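Losero Gripper Evaluation
Progress report to Altance, second reporting period
Work package 2: simulated comparison of two-finger grippers

Status

Work package 2 is on schedule. The simulation campaign was completed in October. Bench trials have not started and are covered under "Next period."

Scope of the period

The period was spent comparing two parallel grippers, referred to here by their project names Tullano and Olatunji, on a single placement task. Both were modeled on the same arm, with the same controller gains and the same camera positions. The task is to pick up a narrow upright block and set it down standing on a round target. An episode counts as a success if the block is upright and its base lies fully inside the target two seconds after release.

The narrow block was selected over the cube used in the first period. With the cube, both grippers scored too close to the ceiling for the comparison to be of use.

Episodes

A total of 2,638 episodes was run. Of these, 1,689 were kept for analysis. The others were discarded for one of two causes: the start pose of the block was outside the reachable area, or the physics solver reported an unstable contact. Discard rules were fixed before the runs and applied to both grippers alike.

Findings

Tullano placed the block more reliably when the approach was straight down. Its wider pads tolerate a small error in wrist angle, and most of its failures were late: the block was released upright and then tipped as a pad dragged across its top edge during retreat.

Olatunji was less affected by retreat direction but lost more blocks during the lift. Raising the closing force reduced these losses and increased the number of unstable contacts. We do not yet consider the Olatunji lift figures comparable, as the friction value for its pads is an estimate from the supplier's sheet.

Changing the controller from position to impedance mode helped both grippers at the moment of contact with the target. The gain was larger for Tullano.

Deviations from plan

The overhead camera comparison was moved to the next period. Rendering time per episode was higher than budgeted, and priority was given to the gripper runs. No change to the total budget is requested.

Next period

1. Measure pad friction for both grippers and repeat the Olatunji lift series.
2. Add a vertical retreat segment before lateral motion and rerun the Tullano failures.
3. Run 400 bench episodes, split equally between the grippers.
4. Complete the overhead camera comparison. 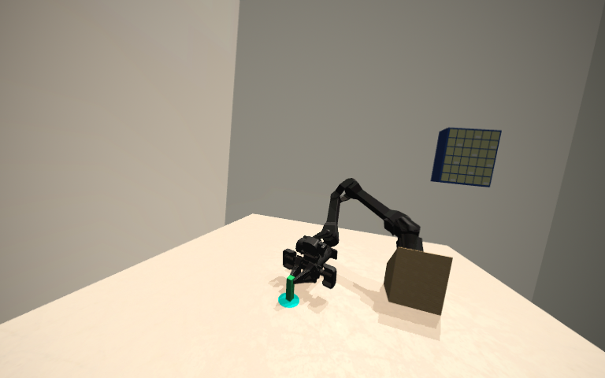
Figure 1. Simulated placement task: open gripper above the upright green block on the cyan target.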